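Community Help Center
Home and Storage > Children's Items > Cleaning and Sorting

Sorting mixed household items in metal bins: what should be separated, and how should the bins be treated?

Posted by Marina Karras
June 26, 2020

I am responsible for the family room at a residential building managed by Hiltura. The room serves 60 households and is open to parents with children under the age of six. During the month of May the contents of several cupboards were emptied into gray metal bins, which had previously been used in the building's workshop. The bins are sturdy and stack well against the wall, and the management would prefer to keep them in service.

The difficulty is that the contents were never sorted. Toys, bath items and personal care items were placed together in the same containers, and residents have asked whether these should be cleaned in the same manner. I have been asked to prepare a written procedure before the room is returned to general use.
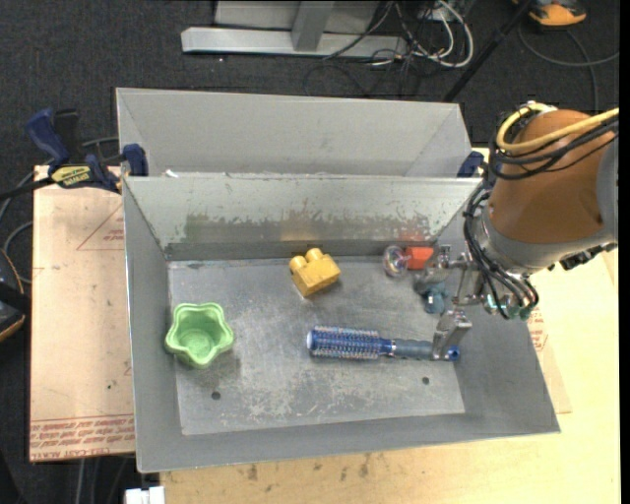
Our present procedure dates from a time when the room contained only books and soft toys, and it makes no provision for hard plastic items or for anything used on the hair or skin. It states that all articles are to be "wiped and returned," without naming a cleaning product or a drying time. I do not consider this sufficient for a bin in which a blue round hairbrush lies next to a yellow building block, with a light green cup at the other end. The floor of the bin is also scratched and smudged, and the finish on the lower part of the back wall is flaking, so I am uncertain whether clean items should be placed directly on the metal at all.

I would be grateful for guidance on the following points.

Should the personal care items be cleaned and returned, or removed from the room altogether?

Is there an accepted method for cleaning hard plastic toys in quantity? We have one sink and no dishwasher.

Can the bins be made suitable by fitting a liner, or should they be repainted? There are two small round holes in the floor near the front, and I would prefer not to fill them if they serve for drainage.

The budget for this work is 118 dollars, which must cover any liners and labels.

2 replies - sorted by date

Posted by Kalliopi Bošković

The procedure set out below is the one followed at the nursery where I was employed for 13 years. It may be adapted to a shared room without great difficulty.

Personal care items should be removed from the toy bins before any washing begins. Hairbrushes and combs are not suitable for shared use among unrelated families. A round brush is particularly difficult to clean thoroughly, as hair and dust collect at the base of the bristles. I would place such articles in a labeled bag at the front desk for two weeks and post a notice inviting residents to collect them. Articles that are not claimed should be discarded.

Hard plastic toys may be washed by hand in warm water with ordinary dish soap. Use a soft brush on building blocks, paying attention to the hollow underside and the area between the studs. Cups with shaped rims should be brushed inside and out. Rinse under running water and set everything upside down on a clean towel or rack. Allow the toys to dry fully before they are put away. If your local health office requires disinfection as a separate step, this should follow the washing, and the directions on the product label should be observed, including the time for which the surface must remain wet.

Anything that contains a battery, has a sealed compartment or is made partly of wood should be set aside and wiped with a damp cloth. Do not put these items in the sink.

Check each piece for cracks and sharp edges while it is in your hand. Small pieces require separate consideration in a room used by children under three, and I would keep them on a high shelf or not at all.

With regard to storage, I recommend one category per bin: building toys in one, cups and water toys in another, vehicles in a third. Parents return things to the correct place far more often when the label carries a drawing as well as a word.

Posted by Prodromos Sarantis

I will confine my remarks to the bins.

Flaking finish should not be left in a container used by small children. If the coating is old or its composition is unknown, do not sand or scrape it. Sanding produces dust, and older coatings may contain lead. The workshop may have a record of when the bins were bought and from whom. If there is no such record, have the coating tested before anyone works on it, or keep the bins for adult use only.

A liner will protect clean toys from scuffed metal, but it does not resolve the matter of a coating that is coming away on the lower part of the wall. Small hands will still reach it. If the test result is satisfactory, a washable plastic tub placed inside the bin is preferable to a cut sheet, as it covers the walls as well as the floor and can be lifted out for washing. Measure the inside of the bin at the bottom as well as at the top - sloping ends reduce the available length considerably.

I would leave the holes open. I cannot say what they were made for, but a closed hole tends to hold water at its edge. Feel around each one for burrs.

Check the upper rims as well. Rubber edge trim is sold by the foot at most hardware stores and can be pressed on by hand.

Comment from Marina Karras

I thank both contributors. The hairbrush has been taken to the front desk and a notice has been posted. I have written to the workshop to request the purchase record for the bins, and they will remain out of the children's area until a reply has been received. The washing of the plastic toys will proceed in the meantime under the procedure given by Ms. Bošković.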